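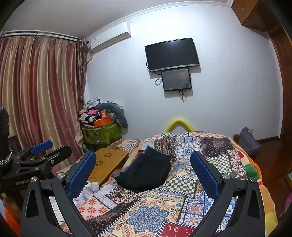
The licensee wished to know whether the disc in question had ever been a finished game, and said so twice before the meeting had been called to order. The archive of the Conudach company replied that the matter was recorded in the schedule of assets, under item 18, and that the licensee had received the schedule in the spring.

Item 18 read as follows: Brullar, arcade title, two players, one revision, source code not held.

The licensee represented Wouters, a publisher of older games on newer machines. It had acquired the rights to the Conudach catalog and intended to release the contents in a single collection. Seventeen of the titles had been tested and approved. Brullar had been tested and returned. The report attached to it stated that the game ran correctly through the first three stages, that the fourth stage loaded without fault, and that the fourth stage did not end.

The archive asked what was meant by this.

The licensee explained that the player's ship entered a canyon and proceeded along it. Enemies appeared at the expected intervals. The music played through and began again. One tester had continued for an entire working day, relieved at lunch by a colleague, and the canyon had continued also. The emulation department had first assumed an error of its own and had spent 4 weeks looking for it. The department was no longer of that opinion.

The archive produced the original cabinet board, which had been kept in a drawer lined with felt, and the meeting was adjourned so that it could be connected. When the parties returned, the screen showed the title in orange letters and a request for a coin. The archive had a coin. It was entered in the minutes as an expense.

The first three stages were completed by the representative of the archive, who had not been asked to play and who did so without removing a jacket. The fourth stage began. The canyon was brown and rather handsome, with a river at the bottom of it that the home version had never shown properly. The parties watched for half an hour. At the end of that time the licensee observed that the board behaved exactly as the report had described, and that the fault was therefore in the game.

The archive did not accept the word fault.

It was noted that the cabinets had been placed in the Prendden arcades for a single season, and that 2,000 letters had been received by the company during that time. The archive had retained them. A box was brought up, and the licensee read several aloud, at first quickly. The writers did not complain. One reported a cliff with a lighthouse on it, past the place where the river divided. Another had seen the same lighthouse from the other side. A third, in pencil, asked whether it was permitted to land.

The licensee inquired whether the company had answered this last letter. The archive found the carbon copy - the company had been careful in such things - and passed it across the table. It stated that landing was permitted, that the player should approach slowly, and that the company regretted it could not give further directions at this time.

The game had been left running during the reading. The licensee asked that the minutes show the river had divided.

A motion was made to withdraw item 18 from the collection. It was not seconded. A motion was made to approve the item as supplied, with the fourth stage unaltered and no note in the manual, and this was carried. The licensee then asked how late the building remained open, and whether the second set of controls was in working order.

The archive replied that it was, and moved its chair.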